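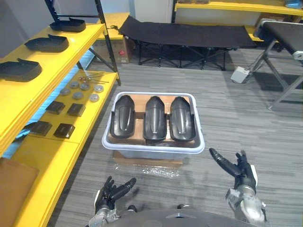
December, 11:40 pm, should be asleep

OK writing this fast before I forget what order things happened in. Feet hurt. Ate a granola bar and half of Latrice's noodles, that was dinner.

Got to lab at 4ish. Ursina already there with her coat still on, arguing with the log files. The overnight training had died at step 138 of all places. Not 138 thousand. One hundred thirty eight. Disk full. Mortimer had left all his old test runs on it from October and swore up and down he hadn't. He had. Deleted them, restarted, lost a whole night.

So plan B, which was collect more demos while it trains. We have 260 good ones as of tonight. Ms. Ambrose wants us at more than 100 per task before she'll sign off on the writeup, so pick is fine, place is fine, handover is NOT fine. Handover is the one I signed up for. Of course.

My turn on teleop was 5 to 6:30. Got better at it. The trick (Silvana told me, she's right) is to stop looking at your own hands and only look at the view from the head. Sounds obvious. Isn't when you're doing it. My wrists keep wanting to correct for things that aren't there and then the left one swings wide and everybody in the room goes ohhhh. Also go slower on the lift than feels right. I was doing it at the speed I'd pick up a mug and the operator log just looked like noise.

Things I got yelled at about:
- not saying "start" out loud before starting
- saying "start" too quietly
- resetting the shelf in a different order than the sheet says. The sheet is wrong!! The sheet was written for the old layout, Latrice was supposed to fix it in September

Fixed the sheet myself. Nobody thanked me.

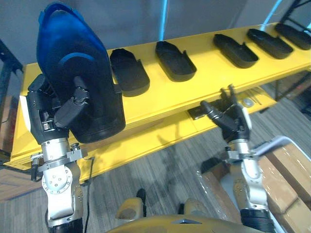

The black shoe pieces are still the hard ones. Shiny in some places, matte in others, and the depth camera makes up its own mind about where the edge is. Mortimer thinks we should put tape on them. Ursina says if we tape them we're not allowed to call it the same task anymore and we'd have to write that in the report. They went back and forth on this for like twenty minutes. I went and got water. Came back, same argument, now with a whiteboard. No tape for now. We try with the lights on the shelf side turned down first and see if the numbers move.

Named the policies finaly, since "new_new_final" was getting embarassing. Old one is Jarel, the one that's training now is Vida. Silvana picked, she wouldn't say where from. I wanted Ronora. Ronora is now the name of the backup drive, consolation prize.

Ms. Ambrose came by around 7, stood there with her arms crossed for one entire run. Didn't say anything. Then asked me what happens if the grip is off center, does the policy recover or does it just carry on like everything's fine. I said carries on. She said "so that's your section then." So now I have a section. Failure cases. Due before break. Was kind of hoping for the intro, it's shorter.

But thinking on it on the bus, it's maybe the good section? I already have notes on most of it. Off center grip. Closing too early. The thing where it hovers forever and never commits. The thing where the right hand wanders off to go do something while the left one's still busy. Need to go back through the videos and tag them. Latrice said she'd do half if I do her reset shifts next week. Said yes too fast, her resets are the 8 am ones.

Vida at step 40k when I left. Loss going down but it always goes down at first so not getting excited. Ursina gets an alert on her phone if it dies and she promised not to text the group at 3 in the morning again. She will.

Tomorow:
- tag videos (my half)
- print the new reset sheet, throw OUT the old one, don't just put it on top
- ask about the light levels, write down what we actualy used today before we forget
- return Silvana's charger
- calc problem set, the real one, due at noon, haven't opened it

Oh and demo day got moved up. 2 weeks. Forgot to write that at the top and it's the main thing. Ms. Ambrose told us while packing up, real casual, bag already on her shoulder. Mortimer just sat down on the floor. So handover has to work by then or we show pick and place only and I stand next to a poster about failure cases.

Phone's at 4 percent. Bed.

3 comments
11 shares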